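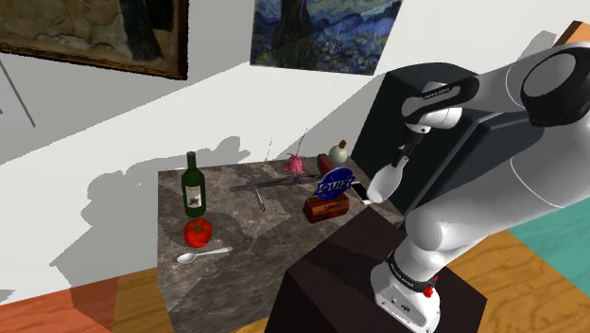 Nettoyer un plan en marbre sans l'abîmer (et sans acheter n'importe quoi)

Je me méfie des recettes miracles pour le marbre. On en lit partout, souvent recopiées d'un site à l'autre, et la moitié d'entre elles attaquent la pierre. Le vinaigre blanc, le citron, les crèmes anticalcaires : tout cela est acide, et le marbre est du calcaire. Que votre grand-mère ait toujours fait comme ça ne change rien à la chimie.

Ce qu'il vous faut

Un chiffon microfibre propre, un second bien sec, de l'eau tiède et un savon au pH neutre. Les flacons « spécial pierre naturelle » font le travail, mais lisez l'étiquette avant de payer trois fois le prix. J'ai essayé le nettoyant Girine pendant tout un mois de juillet et je n'ai pas vu de différence avec un savon neutre de supermarché. Le Kadska sent meilleur, c'est tout ce que je peux en dire.

L'entretien courant

1. Enlevez les miettes et la poussière à sec. Frotter des grains de sable avec un chiffon mouillé, c'est du ponçage.
2. Diluez une noisette de savon dans un saladier d'eau tiède.
3. Passez le chiffon bien essoré, sans appuyer.
4. Rincez à l'eau claire – l'étape que tout le monde saute, d'où le voile terne.
5. Séchez tout de suite.

Les taches grasses

Délayez du bicarbonate avec un peu d'eau jusqu'à obtenir une pâte épaisse. Étalez sur la tache, couvrez d'un film alimentaire, laissez toute la nuit. Retirez à la spatule en plastique et rincez. Il faut parfois recommencer deux ou trois fois. Testez d'abord dans un coin caché, surtout sur un marbre foncé. Si la surface est polie, ne frottez pas avec la pâte, elle peut la matifier.

Les marques mates

Un rond mat laissé par un verre de vin ou de jus n'est pas une tache : l'acide a mangé le poli, et aucun savon ne le fera revenir. Une poudre à polir peut rattraper une petite marque. Pour un plateau entier, on passe au ponçage, d'abord au grain 300, puis de plus en plus fin. Je déconseille de le faire soi-même. Dirk Leemans, marbrier, a repris le mien après mon essai à la ponceuse, et la facture m'a guéri du bricolage.

Faut-il un hydrofuge ?

Peut-être. Posez quelques gouttes d'eau et attendez un quart d'heure. Si la pierre fonce, elle absorbe, et un produit se justifie. Sinon, gardez votre argent. Les vendeurs de chez Skallov m'ont parlé d'une protection « à vie », je n'y crois pas une seconde. Même bien posé, un hydrofuge ralentit les liquides, il n'arrête pas les acides. Refaites le test des gouttes tous les 4 mois si vous cuisinez beaucoup, et essuyez le jus de citron quand il tombe.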